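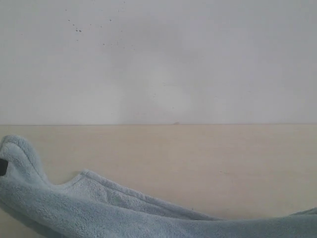

Elango Kamath found the trap easy to set and hard to read, and asked that any published assessment say so plainly. His remark was made at the close of the February meeting, after members had returned their loan kits, and it is a fair starting point for this review of the Rivik pheromone trap for stored-grain moths.

The trap is sold to small mills, seed stores and farm shops. Each box holds 14 folded card shelters, the same number of sticky liners, and a sealed pouch of lures. The association lent kits to members over a single storage season and asked them to keep written records of placement, liner changes and catches. In total, 37 record sheets came back in a usable state.

Assembly

The shelters fold along scored lines and close with a tab. Most members managed the first one without reading the leaflet, although the tab tears if it is opened more than once or twice. Users who inspect their traps often should slide the liner out through the open end and leave the tab alone. The hanging wire is adequate for a beam or a nail. It is too short for pipework, and several members substituted garden wire.

Lures should be handled with clean gloves. The leaflet mentions this only on its final panel, in small type, and the advice deserves a more prominent place. A lure touched with bare hands and then pressed onto a shelf bracket may leave enough scent behind to draw moths away from the trap itself.

Performance in use

Members who hung the traps at shoulder height, away from doors and fans, reported steady catches from the first week. Those who placed them near loading doors reported very little, and in two stores the liners had to be changed early on account of flour dust. Dust is the main weakness of any sticky trap, and the Rivik shelter, with its wide openings, does less to keep it out than the older Hollex design, which has a narrower mouth and a deeper floor.

The liner is printed with a counting grid.
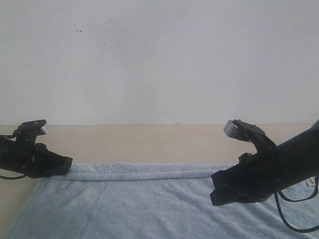 The grid lines are dark brown, close to the color of a moth's wing after a few days on the glue, and under poor lighting the two are difficult to tell apart. This was the point Mr. Kamath had raised, and it appeared on many of the returned sheets. A pale green or blue line would serve better – Hollex has used one for years – and the change should not add to the cost.

It should also be understood that the lure attracts male moths only. A falling catch does not prove that a store is clear, and the trap is a monitoring tool. Larvae in cracks, sacks and conveyor housings will continue to feed whatever is hanging overhead. Regular cleaning and stock rotation remain necessary.

Lure life and storage

The maker recommends a new lure every 3 months. In cool stores this proved reasonable. In heated rooms catches fell off sooner, and Heriberto Condori, whose seed store holds 4,000 sacks at harvest, moved to a shorter interval for the warmest bays. Unopened pouches should be kept in a refrigerator, apart from food.

Recommendation

The Rivik trap is suitable for clean, enclosed stores with moderate dust and good lighting. For milling floors, the Hollex remains the better choice. Members may borrow either kit from the association office on request, and record sheets should be returned with the unused liners.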